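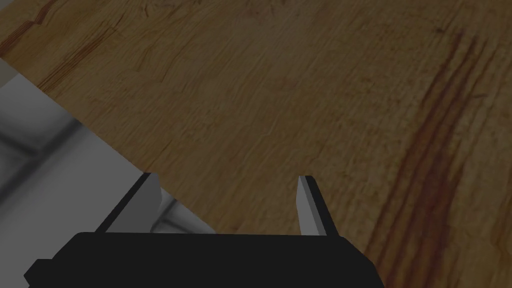
Wood grain, close up.

Another break-in on Rafferty Street, and once again the police notice was two lines long. Time, block, "property taken". That's it. I have lived in Flulow for years and I'm tired of finding out about crime from the guy at the gas station.

58 burglary reports since April, going by the town's own log. Maybe half got a public notice. The rest you have to go dig for, at a counter that closes at 2. Who can get there at 2? People with jobs cant.

I know the argument. Don't scare people, don't tip off the thieves. Fine. But a street that knows nothing locks nothing – and the rumors fill in the gap anyway, and they're always worse.

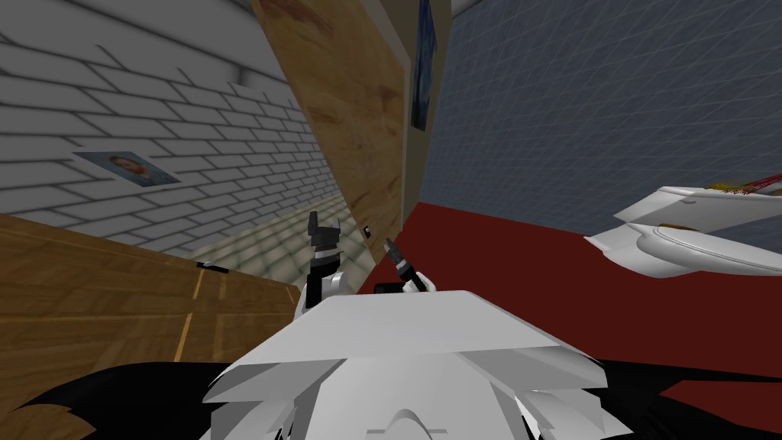

White panels and two grippers, seen in a simulated room.

Over in Stuvon they post every report by morning. Block, hour, how they got in. No names, no house numbers. Costs next to nothing. Flulow spent up to $2000 on new decals for the patrol cars and we can't get a web page updated.

And the victims. Somebody loses a ring, a laptop, a week of sleep, and gets a case number and then silence. No call back. A form letter if thier lucky.

Post the log. All of it, every day. Then call people back.

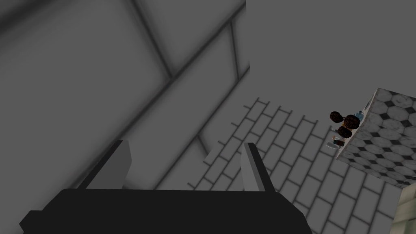
Where can I read the full burglary log now?
At the records counter in the Flulow station, on paper only, mornings until 2.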